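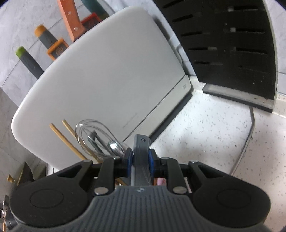
Robôs e cozinha: onde estamos em fevereiro

Muitos leitores nos escrevem com a mesma pergunta: quando é que uma máquina vai arrumar a minha cozinha? A resposta da nossa redação continua a ser "ainda não", mas já é um "ainda não" mais interessante do que no ano passado.

O grupo Finamano, onde trabalha Cor Verschueren, escolheu uma tarefa que parece pequena: pegar num batedor de arame em cima da bancada e colocá-lo na gaveta certa. O cabo é fácil, diz ele. Difíceis são os arames, que brilham, deixam ver o fundo e cedem quando se aperta. Pauzinhos de madeira são outro problema, porque são finos e rolam. E uma tábua branca encostada à parede confunde os sensores de profundidade mais do que se imagina.

O grupo gravou 694 demonstrações feitas à mão em 7 cozinhas. Depois o robô tentou sozinho 111 vezes, e em mais de 60 o utensílio chegou à gaveta. Uma pessoa faz isto sem pensar, enquanto fala ao telefone.

Mattes Stüber, da Altent, é mais prudente. Na oficina dele as peças chegam sempre na mesma posição e mesmo assim há paragens todas as manhãs. Ele acha que as facas devem ficar fora dos testes por mais algum tempo, e nisto eu concordo com ele.

No próximo número falamos da máquina de lavar loiça. Se tem uma gaveta de talheres especialmente desorganizada e quer mostrá-la ao grupo, responda a esta mensagem.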